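Yüksel
January 2, 2021

3.2 Utensils kept on the worktop

The second part of the survey dealt with the things people leave out between meals. We visited homes in Sterkenside and Gavmont in May and recorded what stood on the table or worktop, leaving aside anything kept in a drawer or cupboard. Across both places we logged 3,000 objects, of which 700 were hand utensils used for stirring, turning or serving. Wooden ones made up the largest group, and 300 of these were spatulas.

An object was entered as "stored" if it hung from a hook or stood in a pot or rack, and as "loose" if it lay on the surface. The difference was not always easy to apply. A spatula may lie next to a stand with its handle against the base, and we entered such cases as loose, with the stand noted in a separate column. Handles with a hole or slot for hanging were marked as well, whether or not the home had anything to hang them on. Lettering was copied down where it could be read, including raised lettering in the same colour as the object, which is easily missed in poor light.
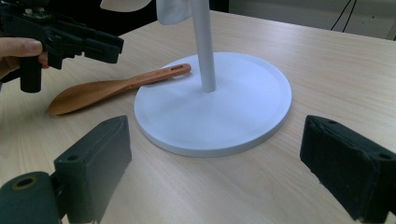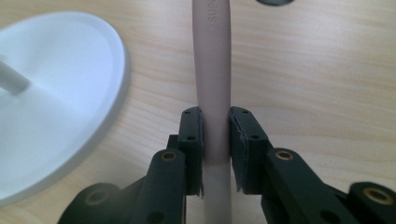 Figure 4. Wooden spatula beside a white round stand (first picture); pale pinkish-mauve rod with raised lettering (second picture).

Loose utensils were more common in Gavmont, where kitchens were smaller and the table often served as the main work surface. In Sterkenside most homes had a rail or a pot near the cooker. We had expected the number of utensils to matter more than it did. Homes with few of them left them lying out as often as homes with many, and the same held when the Plira list of household goods was used in place of our own headings. Section 3.3 deals with cloths and towels, which were counted separately.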